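Nedon Tabletops - Care and Ordering FAQ

What finish do the tops come with?
Every Nedon top leaves the shop with two coats of Usano matte oil. It is dry to the touch when it ships, but give it a week before you put anything heavy on it.

Will my top look like the one on the website?
Not exactly. Pale wood varies a lot from piece to piece. Expect creamy bands next to light tan ones, and sometimes a long oval loop in the grain. We don't accept returns for grain pattern. 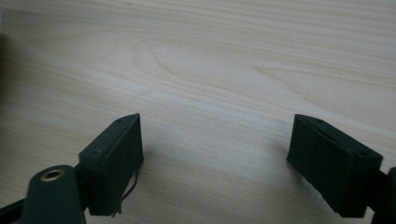
One customer wrote in to say that her top had yellowed near the window by October, and asked if sanding would bring the color back. A light sanding with 300 grit usually does. Re-oil the whole surface afterward - spot repairs tend to show.

How do I clean it?
Use a damp cloth and a little dish soap, then wipe dry. No bleach or scouring pads.

How much weight can it hold?
Up to 266 pounds, spread evenly, on Pramix legs. We have not tested other legs.

Can I order a sample?
Yes. Samples are free with any order over $500. Allow two weeks for delivery.

Last updated Mar 29, 2025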